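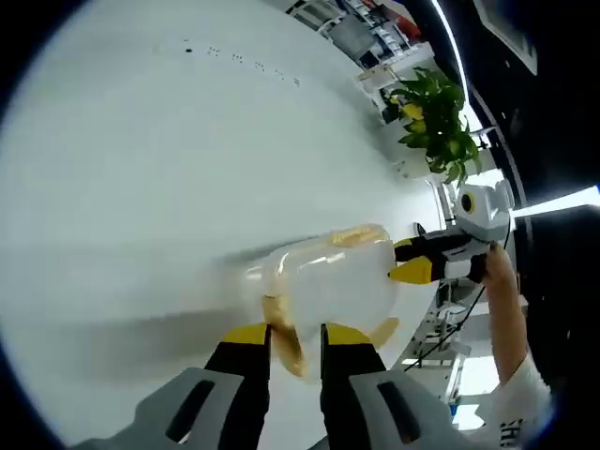
Clem Hinds wrote to us that his bread went hard on the counter after one day, but the bread in the bag grew green fuzz, and he wanted to know which one was "more spoiled." It is a very good question, Clem, and the answer needs a little bit of science.

Food does not go bad by itself. Small living things help it. Some of them are bacteria, which are too small to see without a microscope. Others are molds, and these belong to the same big family as mushrooms. A mold begins as a spore. You can think of a spore as a kind of seed, but much smaller than any seed you ever planted. Spores float in the air in your kitchen, in your school, in the forest, everywhere.

When a spore lands on bread, it waits for water. Inside a closed bag the water from the bread cannot leave, so the bread stays soft and the mold is happy. On the counter the water goes into the air. The bread becomes hard, and the mold has nothing to drink. So Clem's hard bread was stale, and his green bread was spoiled. Stale bread can become toast crumbs or soup bread. Green bread must go in the trash, also the slices which look clean — mold has thin threads that grow inside where we do not see them.
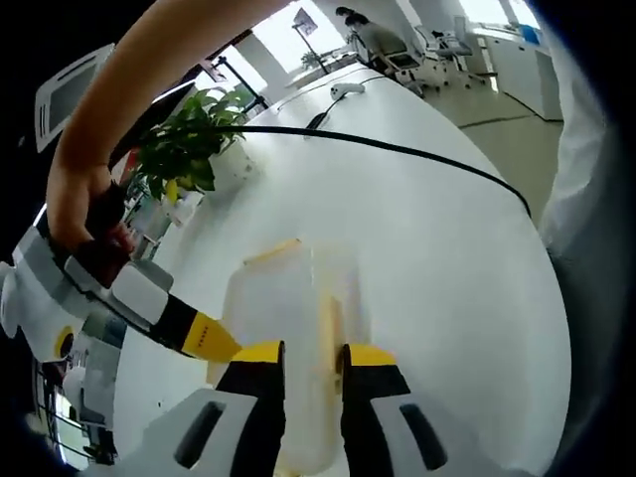
Photo: Beverley Partington / Plutside

Now, why do we put food in boxes with lids? There are three reasons. A lid keeps new spores and insects out. It stops smells from walking around in the refrigerator (if you ever ate butter that tasted of onion, you know this problem). And it slows down the drying, so a cut apple or a piece of cheese does not become like leather.

But a lid does not kill anything. If bacteria are already on the food, they are closed in together with it. For this reason we also need cold. In the refrigerator most bacteria grow very slowly, like a person who must walk through deep snow. In the freezer they stop growing, but many of them are only sleeping, and they wake up when the food is warm again.
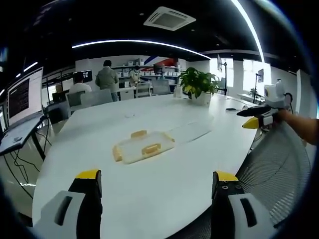 A storage container with a lid and yellow clips.

People had the same problem long before plastic. They dried fruit in the sun, put fish in salt, and kept cabbage in sour water. All these ways make life difficult for bacteria, mostly by taking away the water or by making the food too salty or too sour for them.

You can try a small experiment. Take two slices from the same bread. Leave one on a plate and put the other in a clear box with the lid closed well.

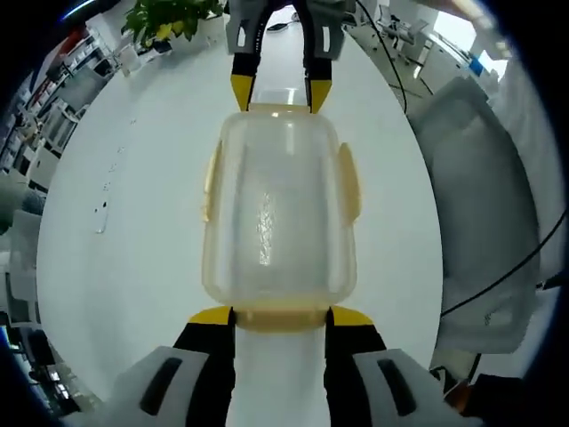 Look at both slices every day and write down what you see. Do not open the box when mold has started, and do not smell it. Ask an adult to throw it away when you are finished, and wash your hands.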